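Section 4. Recording Hand Demonstrations: Bedding Tasks

The Nimen arm learns the spreading motion from demonstrations performed by the builder. Complete the wiring checks in Section 2 before proceeding.

1. Start the Tarar logger and confirm that the storage light is steady.
2. Stand close to the side of the bed, facing it.
3. Pinch the cloth near its edge with the left hand. Use the right hand to work the folds.

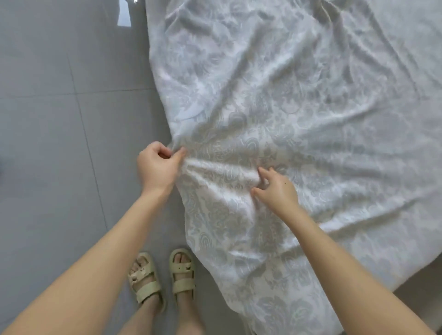
Figure 4. Left hand gripping the cloth near the edge; right index finger on the folds.

4. Keep both hands in view until the logger sounds.
5. Save the recording and repeat until 200 recordings are stored.

NOTE: Recordings made with different bedding shall be kept in separate folders.

CAUTION: Disconnect power to the arm before reaching over the bed.

Questions on this section may be directed to Talha Khattak, Dakthorpe Shared Workshop.

Related items
Zidwood Base Plate: Drilling Guide
Nimen Arm: Joint Calibration
Tarar Logger: Error 2195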